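Reading Flores a second time

I finished the new edition of the Flores essays last night, a little after 11. It's the paperback from Heltow, 248 pages with the new introduction, and it replaces the copy I lent out years ago and never got back.

I first read these essays in college, for a class on race and public life. We were assigned two of them, the one on school busing and the one on what Flores calls "the polite vote." I underlined most of both and skipped the rest of the book. I remember thinking the busing essay was the angriest thing I had ever been assigned. Reading it now, I don't find it angry. It's patient, almost slow. Flores spends nine pages on the bus schedule alone, who had to be at the corner at 6:10 and who got to sleep until 7:30, before making any argument at all.

The essay I had skipped, "A Church on Dulell Street," is the best one in the book. It follows one congregation through the years when half its members moved out to the suburbs and kept driving back in for services. Flores is fair to the people who left and fair to the people who stayed and resented them. There is a long section about the parking lot. The families who had moved away wanted it paved and lit, the ones who still walked to church wanted the money to go to the food pantry, and both sides quoted the same sermon.

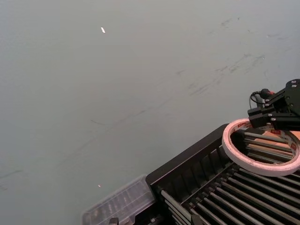 My main complaint is with the middle third. There are three short pieces there on party politics that were clearly written for a magazine and on a deadline. They name mayors and council fights that a reader today would have to look up, and the notes at the back don't help much. One of them turns on a primary decided by 121 votes, and Flores assumes we already know who won. I had to go back a page to figure it out.

The new introduction is fine. It covers the life, the teaching jobs, and the falling out with the editors at Revow, who published the first edition and then let it go out of print. I would have liked more on that. The first printing was 2,168 copies, according to the introduction, and for a book that ended up on so many reading lists that seems very small. How it got from there to my college bookstore is a story I'd like to read, and it gets one paragraph.

I also went back and forth on the last essay, the one addressed to younger organizers. When I was 20 I thought it was talking down to me. Now I'm closer to the age Flores was when it was written, and I still think it talks down a little - the part about music especially. But the pages on how to run a meeting where people disagree about what the word "community" means are worth the price of the book.

If you only have time for part of it, read the Dulell Street essay first and then the busing one. The magazine pieces can wait. I'm planning to start the memoir in July, if the library copy comes in by then.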